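When you teach a robot arm a small job by hand, most of the bad results come from the table and very few come from the arm. I keep these tips on a sheet beside our bench at Lolholm, and I add to it when we spoil another afternoon.

**Mark the places with tape.** Short strips in two colours are enough for us. One colour shows where a cup should stand, the other shows how far we want to work. After every round you put the things back by the tape, and you do not trust your memory. Cut the strips small, because a long strip begins to lift at the end and somebody will pull it with a sleeve.

**Use cups which are different in colour but alike in shape.** Yellow-green and grey work well on a white table. If you say "into the grey one", everybody understands, also the person who came only for one hour. 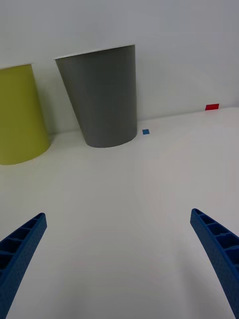

*Dalibor Čierny*

**Look from the wrist before you begin.** If you guide by remote control, you will see the job mostly from there. Open the fingers and check that both the tips and the cups are in view. When a cup is half out of the view at the side, decide if you can live with it, and then keep it the same for the whole set. It is worse to correct it in the middle.

**Move slower than you want.** My first 30 rounds I threw away, all of them, as I was moving like a person who is late for the bus. Now I count to two before I close the fingers and again before I open them. The arm learns also your hesitation, so if you are not sure, stop, put everything back and start the round again.

**Come to the cup from above.** A cup made of paper or something similarly light will go over if you touch the rim. Lift the bottle higher than you think is necessary, move across, then go down. A low path looks elegant and costs you cups.

**Do not always put the thing at the same angle.** In real use a bottle stands or leans as it likes. Let it lean to the left in one round and to the right in the next one. My colleague Ľudovít Šťastný straightened every bottle for a whole morning, and we got an arm which could manage only straight bottles.
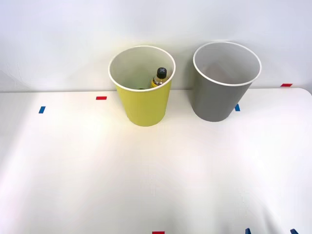

*Small bottle in the yellow cup, grey cup free.*

**Close the cap before the bottle goes near the arm.** Turn it firmly and wipe the neck. Sticky fingers on a gripper are very unpleasant to clean – a soft brush and lukewarm water with a drop of washing-up liquid, then dry it well.

**Clear the table completely.** Keys, pens and tea go on the shelf. A thing which was lying there in 11 rounds and is missing in the others will confuse you later, when you look for the reason of a mistake.

**Keep the light the same.** In July we had to pull the blind down at 7 every morning. A lamp is better than a window if you work the whole day.

**Write down the bad rounds at once.** Number, one word, finished. "Dropped" or "too fast" is enough. In the evening you will not remember which one it was.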